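Search this site Enter keyword Go

3 min read

Hetcombe Storage Puts the Clovau Bin on Sale, and I Finally Get My Tabletop Back

HETCOMBE, Jan 17, 2006. Hi, everybody! It's Murdo Hepburn again, writing the press release myself because I still like doing it (and because the last one we paid somebody to write used the word "solution" nine times). The news is short. The Clovau, our white plastic storage bin, goes on sale this week in the Hetcombe shop and through the mail-order catalog, and the first run is 3000 bins.

I've been selling boxes, baskets and drawer dividers out of the same shop on Pristau Street long enough to know what people complain about. They complain about lids that vanish. They complain about bins that look fine on the shelf at the store and then won't slide into a closet at home. Mostly, though, they complain about picking the things up, especially when there's a winter's worth of hats and extension cords inside. So when we sat down with the molding shop at Annamalai to talk about a bin of our own, I brought a stack of customer letters and read the grumpy ones out loud.

What came out of that meeting is a plain rectangular bin with a big flared rim. The rim sticks out past the body all the way along the front, and the body tapers in below it, so there's a proper ledge to get your fingers over. We went back and forth on how wide to make that ledge. The first version was so skimpy you might as well have been pinching a dinner plate, and the second one was so wide it bumped the door frame in my own hall closet. The one we're selling is in between, and I'm very happy with it.

The color was a bigger argument than you'd think! Annamalai sent over a bright, cold white and my whole family hated it. We asked for something a touch creamier, and I think it looks a lot more at home in a kitchen or a sewing room. There's also a shallow curved ridge molded on a slant across the front of the rim. My daughter drew that on the back of an envelope and I said it would never get made, and I've been hearing about it ever since.

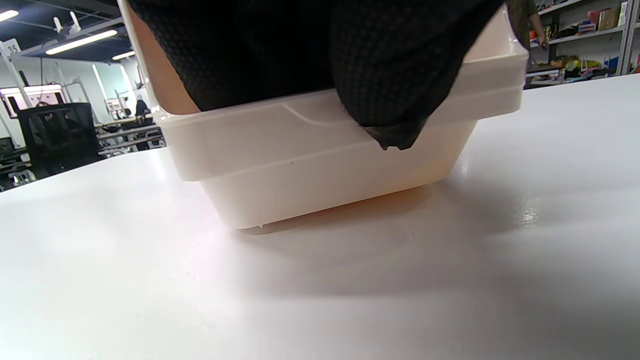

What size closet shelf do I need for it?

Any shelf 15 inches deep or more will take the Clovau front to back, and the shop has a paper template you can carry home and try before you buy.

Now, a word on how we'd like people to use it, since I get asked to give the tidying talk at the library every December and I might as well put some of it down in print. Start with one table. Clear it off completely, wipe it down, and put a single bin in the middle. Then go get the stuff from one drawer or one shelf (just one, please, I've seen what happens to folks who start with the garage) and sort it right there. Whatever you're keeping goes in the bin. Whatever you aren't keeping goes in a grocery sack by the door, and the sack leaves the house the same day.

When the bin is full, stop. Don't press it down to squeeze in one more scarf. Write what's in it on a strip of masking tape, stick the tape on the end that faces out, and put it away before you start another. I did my own basement this way over the holidays, one bin a night, and I can see the floor in there for the first time since we moved in. There was a fondue set under the stairs that neither my wife nor I remember owning.

The Clovau comes singly or in a set of 2, and catalog customers can order by item number 1115. Shoppers who bring in an old cracked bin (any make, any color, I don't care how ugly) get 50 cents off each new one through the end of the month. We'll send the old ones over to Annamalai, who say they can use some of the plastic, and whatever they can't use I'll deal with.

We're also keeping a few Clovaus out on the big white table by the front window so you can pick them up, turn them over and see how they feel in your own hands. Come on in and bring something bulky to try in one. Last week a fellow brought a sleeping bag, and it fit with room left over for his camp stove.

Reporters and store buyers who'd like a bin to look at can ask for me, Murdo, at the Hetcombe shop counter. I'm there most mornings, usually in the back with the drawer dividers, so you might have to holler.

Related items
Hetcombe Shop Adds Evening Hours for Spring Cleaning
Drawer Dividers: Which Ones Fit Older Dressers
Murdo's Library Talk on Tidying, Notes and Handout
Annamalai Molding Shop Moves to Larger Building
Mail-Order Catalog Request Form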